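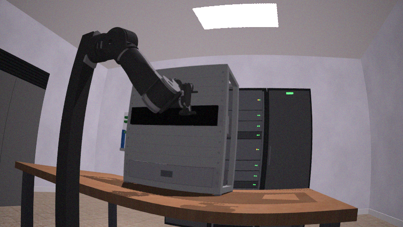 Computer rendering: black robotic arm and gray equipment enclosure

The Korkari File - Complete Series (3-Disc DVD Set)

Format: DVD, widescreen, color
Discs: 3
Audio: English, stereo
Subtitles: English, Dutch, German
Region: 1
Publisher: Trirner Home Video
Status: In stock

Product details

All three parts of the documentary series about the disappearance of Dutch bookkeeper Cor Desmet, with one part on each disc. Desmet left his office in the river town of Dekedon on a Friday evening and did not come home. His car was found the next morning in the parking lot of the Korkari boatyard with the keys under the seat. It took 22 years for the case to reach a courtroom.

Director Leonie Bühler had access to the police file, the trial recordings and 50 hours of interviews with family members, neighbors and former detectives. There is no narrator. The story is told by the people who were there, with short title cards to keep the dates straight. A few events are staged with actors, and these are labeled on screen.

Disc 1: The Boatyard
Covers the first week of the search, the discovery of the car and the early questioning of Desmet's business partner. Desmet's two daughters talk about the weekend he went missing.

Disc 2: The Trummer Letters
A set of unsigned letters mailed from the village of Trummer sends the investigation in the wrong direction. The detective who handled them goes through each one and explains why he believed them at the time. This part also covers the years when the file was closed.

Disc 3: The Verdict
The file is reopened, an arrest is made and the case goes to trial. Includes the closing statements from both sides and an interview with a member of the jury.

Extras
- Longer interview with the older daughter
- Map of the search area with dates
- Director's commentary on Disc 3 only
- Printed booklet with a timeline of the case

Please note

The version shown on television was shorter. This set has the full-length parts, including the jury interview and most of the second half of The Trummer Letters.

Contains descriptions of violence and some crime scene photographs. Not suitable for children.

Discs are coded for Region 1 and may not play on equipment bought outside the US and Canada. A Region 2 version is planned for April. We do not have a Blu-ray version and have not been told of one.

Shipping and returns

Ships in a padded mailer. Unopened sets can be returned for a refund. Opened sets can be exchanged for the same title if a disc is faulty - tell us which disc and where it stops playing.

Page last updated: 5 March 2018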